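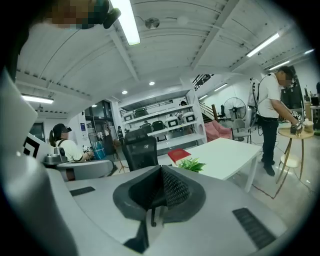 Coltdale: pinça de mão com mochila para recolha de demonstrações

Avaliação após um mês de uso

A Coltdale vende um conjunto para ensinar tarefas a um robô sem ter o robô presente. O operador segura uma pinça instrumentada, executa a tarefa com a própria mão e o sistema grava imagem, abertura dos dedos e trajetória. Usámos o conjunto durante 30 dias úteis, em comparação direta com a estação de teleoperação Bosman que já tínhamos. Comprámos 2 unidades a preço de tabela, através da Brasalham, e não houve qualquer acordo com o fabricante.

Conteúdo e montagem

Cada unidade traz a pinça, a mochila de gravação, uma bateria de reserva, o carregador e uma folha de marcadores para calibrar. O manual em português tem erros de tradução no capítulo da sincronização; convém ler a versão inglesa. A primeira montagem ocupou-nos uma manhã, quase toda gasta a atualizar o firmware. Depois disso, a colocação da mochila e o arranque fazem-se em poucos minutos.

O corpo da pinça é cinzento-claro, com grelhas de ventilação pretas, e a peça central é um cone escuro com as faces interiores forradas a malha preta fina. A malha acumula cotão. O fabricante recomenda ar comprimido a baixa pressão, e funciona, mas uma tampa de transporte teria evitado o problema.

Ergonomia

A mochila assenta bem e deixa os cotovelos livres. As alças são curtas para pessoas altas. A pinça é volumosa para o que faz: em mesas de apoio pequenas o operador tem de se inclinar, e o corpo da ferramenta toca no que estiver à volta antes de os dedos chegarem ao objeto. Com garrafas e frascos encostados à borda aprendemos a aproximar a pinça de cima. Em bancadas à altura da cintura não houve queixas.

O gatilho tem curso longo e resposta linear. O retorno de força é puramente mecânico, por mola, e permite perceber quando o objeto cedeu. Na Bosman, com comando remoto, essa informação chega filtrada e com atraso, e os operadores compensam apertando demais.

Seguimento de posição

O seguimento combina a câmara da pinça com a unidade inercial. Uma sala com mobília variada e estantes cheias dá boas referências; uma parede branca lisa, vista de perto, não dá nenhuma. Perdemos o seguimento sobretudo em três situações: rotação rápida do pulso, aproximação a superfícies uniformes e passagem para zonas mal iluminadas. Um marcador quadrado preto sobre painel branco ajuda a recuperar a origem, desde que seja visto no início da sessão.

As luminárias fluorescentes compridas do teto produziram cintilação na gravação até fixarmos a exposição à mão. A opção existe, está escondida no menu de serviço e devia vir ativa de origem.

Dois operadores podem trabalhar na mesma sala. O programa separa corretamente as sessões, mas a ligação sem fios fica instável quando ambos descarregam dados ao mesmo tempo. Passámos a descarregar à vez.

Qualidade das demonstrações

Treinámos a mesma tarefa, pegar num frasco e pousá-lo numa zona marcada, com dados de cada sistema. As demonstrações à mão saem mais rápidas e mais naturais, incluindo as pequenas correções de pulso que pela teleoperação quase não aparecem. Têm o defeito correspondente: o operador faz movimentos que o braço não consegue repetir. O filtro cinemático do programa assinala esses casos depois da gravação, quando já só resta apagar. Um aviso sonoro durante o movimento pouparia trabalho.

A Bosman não tem este problema, visto que o operador comanda o próprio braço e fica limitado por ele. Em contrapartida obriga a reservar o robô, a manter a zona de segurança livre e a aceitar um ritmo bem mais lento.

Programa e formatos

A exportação para o formato Diltovska funcionou à primeira. A exportação para formato aberto perde o canal de abertura dos dedos se o nome da sessão tiver acentos. Comunicámos o erro em outubro e recebemos uma correção provisória.

A favor
Retorno mecânico no gatilho
Arranque rápido
Funciona em salas comuns, sem braço instalado

Contra
Corpo volumoso em espaços apertados
Malha difícil de limpar
Filtro cinemático apenas posterior
Exposição automática inadequada com luz fluorescente

Recomendamos o conjunto a equipas que precisem de muitas demonstrações curtas em ambientes variados. Para tarefas de encaixe com tolerância apertada continuamos a usar a Bosman. A segunda bateria de reserva vende-se à parte e deve ser encomendada com a unidade, pois a Brasalham não a tem em stock.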